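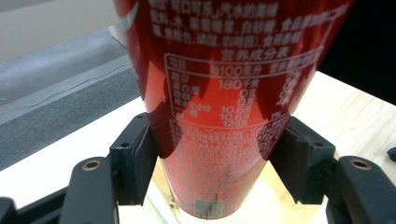

A can of Coke with the ingredients in Chinese.

I stopped drinking soda in September. Before that I had 2 cans a day, one at lunch and one on the drive home to Rutherford. The first week I had a headache every afternoon by three. Hamish Waaka at work told me to switch to tea, so I did, and the headaches eased off.

I walk to the store at lunch now and buy seltzer. I also sleep better, though I quit late coffee the same month, so I can't say which one did it. I still have a Coke with pizza. Next I want to cut back on chips.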